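工单 691　共享盘写入中断 / 拷贝卡死
状态：处理中 → 待观察 → 已关闭（见最后）
优先级：高
提交人：Nandini Achari，Brumier 设计部
设备：Lenau 四盘位存储一台，Drornton 交换机一台，备份软件 Baluyot
首次登记：2019年2月24日

问题描述（提交人原文）
从早上开始共享盘就不对劲。往里拷大文件，拷到一半进度条不动，过一会儿弹"网络路径不存在"，点重试有时候能接上，有时候整个资源管理器白掉。小文件没事。读取也慢，打开模型库要等很久，以前是秒开。三个人都这样，不是我一台。急，今天有两套方案要往外发。

补充：隔壁那间用无线的同事说她那边"还行，就是慢点"。不知道有没有用，先写上。

补充2：重启过我自己的电脑了，没用。不要再让我重启电脑了谢谢。

第一次回复
收到。先问几个：
报错的时候共享盘图标上有没有红叉？
卡住的时候能不能打开存储的管理网页？
最近有没有动过线、挪过桌子、加过设备？
大文件是多大，小文件是多小？

提交人
有红叉，过会儿自己消失。管理页面能开，很慢，登录框要转半天。桌子上周挪过，我们这排整体往窗边移了一点，线是行政帮忙重新走的。大文件几个G的场景包，小文件就是贴图、文档，几兆。

处理记录

先看存储。Lenau 管理页进去，四块盘都是绿的，SMART 没有告警，阵列状态正常，没在重建。温度正常。CPU 不高，内存用得有点多但不至于。可用空间剩 7%。偏低。空间低会慢，但不会断线，先记着。

看系统日志。满屏的 link down / link up，网口一。最密的一段一分钟里掉了好几次。往前翻，十月份换过一次硬盘，之后一直到上周都很安静，一条 link down 都没有。上周挪桌子之后开始零星出现，今天早上开始密。

所以方向：物理层。线、水晶头、交换机口，三选一。也可能是网卡坏了，最后再考虑。

让提交人拍了机柜里的照片发到群里（没传到工单，太糊）。能看出存储接在 Drornton 的 19 口，灯是橙的。橙色在这个型号上是百兆。正常应该是绿的，千兆。

→ 协商掉到百兆了，而且在反复重新协商。跟"读取也慢"对得上。

试 1：存储的网线从 19 口拔下来插到 7 口。
结果：灯绿了大约一会儿，又橙，又灭，又绿。不是口的问题，或者不只是口的问题。

试 2：换线。机柜里备用的一根短线，直连存储和 7 口。
结果：绿灯，稳。盯着看了一根烟的功夫没掉过。（不抽烟，比喻）

拷贝测试，从 Nandini 那台往共享盘写一个大场景包。过了一半……还在走……走完了。没断。

这里以为好了，把工单改成待观察，去吃饭。

吃完饭回来工单又被打开了。

提交人
又断了。刚才那个包拷过去没问题，换了一个文件夹，里面文件多，卡在 40% 不动了。这次没有红叉，就是不动。取消也取消不掉。

处理记录（续）

再看日志。link down 没有了，换线之后一条都没有。所以线那个问题是真的，修好了，但下面还压着一个。

这次卡住的时候管理页很快，秒开。网络没断。那就是存储端在忙，或者文件系统层面、锁、权限之类。

看当前连接。Nandini 那台连着，另外两台连着，还有一个 Baluyot 的服务账号连着，打开的文件一大串，全在她正要写的那个文件夹下面。

备份任务怎么白天在跑？原来排的是凌晨。

查 Baluyot 任务历史：昨天夜里的任务失败，失败，失败，重试到早上。前天也是。再前面几天也有失败的，但重试之后勉强跑完了。策略里勾着"失败后立即重试，直到成功"，没有时间窗口限制。夜里网口一直掉，备份一直断，断了从头扫，扫到白天还没扫完，白天大家一上班开始写文件，跟它撞上。

这就串起来了：
坏线 → 夜里备份断 → 不停重试 → 白天占着文件 → 拷贝卡死
坏线 → 白天也断 → 红叉
两个现象，一个头。

试 3：手动停掉当前备份任务。
结果：停止按钮点了，状态一直是"正在停止"。等。还是正在停止。去服务里把 Baluyot 的代理停掉，重启。好了，连接列表里那一串没了。

Nandini 那边卡住的拷贝自己往前走了。40% → 走完。

提交人
动了！！刚才动了。你干了什么

回复
停了备份。今天白天不会再跑。晚上我看着跑一次。你们先用。

提交人
好。顺便问一下，我那个文件夹里有没有坏文件？断了那么多次，我怕有只写了一半的。

渲染图：

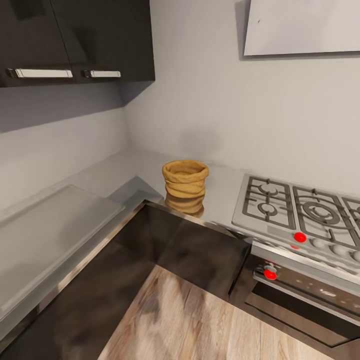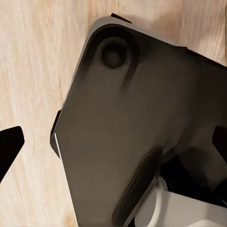 回复
能打开不等于文件夹里的东西都没事，尤其是场景包，光看图说明不了什么。我做一次全文件夹比对。你本地还有原件吗？

提交人
大部分有。有一些是直接在共享盘上改的，本地没有。

处理记录（续）

比对办法：本地有原件的，两边算哈希，逐个对。本地没有的，跟最近一次成功的备份版本比，看修改时间和大小，大小明显缩水的挑出来人工看。

脚本是现成的，去年做迁移的时候写的，改一下路径就能用。改路径的时候少打了一个斜杠，跑出来全是"不存在"，吓一跳。改好重跑。

跑的过程中记一下别的：

空间。剩 7% 这个事不能放着。看了一下占用，最大的不是项目文件，是回收站。共享文件夹的回收站开着，保留期没设，等于永远不清。里面躺着去年的缓存、自动保存、导出失败的半成品。问了 Nandini 能不能清。

提交人
回收站里去年的可以清。今年的先别动，有人会来捞东西。

已清去年的。空间立刻好看多了。回收站保留期改成 40 天，跟她确认过。

交换及那边（Drornton）。既然进来了，把端口统计也看了一下。19 口 CRC 错误一大片，跟坏线吻合。7 口换线之后错误为零。别的口有两个有零星错误，数量没在涨，应该是老账，计数器清零，明天再看。固件不是最新，暂时不升，今天不动第二样东西。

顺手想确认是不是线的问题，把拆下来那根长线拿测线仪打了一下。四对里有一对时通时断，晃一下水晶头就变。剥开看，水晶头压的时候外皮没进去，全靠几根芯吊着，桌子一挪线一扯就松。这根不要了，剪掉，免得又有人捡回去用。

无线那位同事为什么"还行"：她平时打开的都是小文件，断了客户端自己重连，她感觉不到。她也是受影响的，只是没那么明显。跟她说了一声，让她今天改过的文件也看一眼。

比对结果出来了。

本地有原件的：只有一个场景包对不上，共享盘上的比本地小，就是早上第一次断的那个。让提交人用本地的覆盖。覆盖之后重新算，对上了。

本地没有、跟备份比的：挑出来几个大小变小的，一个个问。大部分是她们自己删了图层。有一个临时文件是零字节，文件名前面带波浪号，是软件崩的时候留下的，正主完好。删掉零字节那个。

其他没问题。

提交人
那就是没丢东西？

回复
目前查到的，没丢。没法给你打包票说每个文件都完美，在共享盘上直接改、又没备份过的那几个，只能靠你们自己打开看。名单发你邮箱了，不长。

提交人
收到，我让大家分着看。两套方案已经发出去了，赶上了。

处理记录（晚上）

Baluyot 策略改动：
开始时间不变，还是凌晨。
加时间窗口，早上上班前必须停，没跑完就留到第二天接着跑。
重试次数改成有限次，两次之间加间隔。
失败发邮件。原来这个通知是开着的，但收件人填的是一个已经停用的邮箱，所以备份连着失败好几天没人知道。改成部门的公共邮箱，抄送我。

最后这条比坏线严重。坏线迟早会有人喊，备份失败不会有人喊。要是这几天真坏一块盘就难看了。

手动触发一次完整备份，挂着看。

开始扫描，速度正常。
扫描完成，开始传。
中间看了一眼交换机，7 口绿灯，错误零。
传到一半慢了一下，查是存储自己在做缩略图索引，跟备份抢盘。把索引的时间也往后挪。慢的那阵过去了。
完成。校验通过，没有跳过的文件。

随机挑了几个文件做还原测试，还原到临时目录，哈希一致。临时目录删掉了。

第二天

早上看日志：存储网口没有掉过。交换机那两个有老账的口，计数还是零，不管了。备份夜里按计划跑，窗口内结束，邮件收到了（成功的也发了，有点吵，改成只发失败和每周汇总）。

提交人
今天正常。模型库又秒开了。有一个问题：我这边映射的盘符变了，原来是 P，现在是 Z，软件里的贴图路径全红。

回复
昨天你是不是手动断开又重新连过？

提交人
……连过。

回复
断开 Z，重新映射成 P，勾上"登录时重新连接"。软件关了在开。

提交人
好了，贴图回来了。

回复
另外两台也顺便看一下盘符，昨天那样折腾很可能不止你一个人重连过。

提交人
看了，有一台也是 Z。照着改了。

处理记录
桌子那边的线还没弄。机柜里这根是短线，存储挪不了位置，暂时没影响。但是行政上周重走的那一批线，用的是同一卷线、同一个人压的头，得全部打一遍。跟行政约了时间，下班后弄，不影响她们。

测线结果（下班后）：
设计部这一排，有两根不合格，毛病一样，外皮没压进去。重新压头，复测通过。
打印机那根合格，但是被椅子轮子压过，外皮有印，先用着，标签上写了"待换"。
窗边最远那根合格，太长，多出来的盘了一圈塞在踢脚线后面。能用。下次挪桌子再剪。

线标全部重贴。以前的标签写的是人名，人都换过位置了，对不上。改成按机柜口号写。

口号表更新到文档里了：存储现在是 7 口，19 口空着，贴了封条先别用。19 口本身应该没坏，等有空单独接一台笔记本测过再放出来。

待办（不在这张工单里做，另开）
交换机固件升级，找个周末。
19 口单独测试。
打印机网线更换。
存储第二个网口一直没接，看要不要做冗余。需要再拉一根线。
空间：清完回收站能撑一阵，按现在的增长还是得加盘，预算要找 Nandini 那边提。

提交人
加盘的事我来提，你给我一个型号和大概的理由，两三句就行，长了没人看。

回复
晚点发你。型号跟现在四块一致，别混插。

提交人
好的。名单上的文件大家都看过了，都能开，内容也对。这个可以关了。

关闭说明
根因：存储上联网线水晶头压接不良，端口反复重新协商；备份任务因断线无限重试，延续到工作时间，占用文件。
处理：换线，端口由 19 改 7；停备份代理并重启；备份策略加窗口、限重试、改通知邮箱；清理回收站；复测并重压两根工位线。
数据：一个场景包不完整，已用本地原件覆盖，校验一致。
关闭。再出现红叉直接在这张单下面回，不用新开。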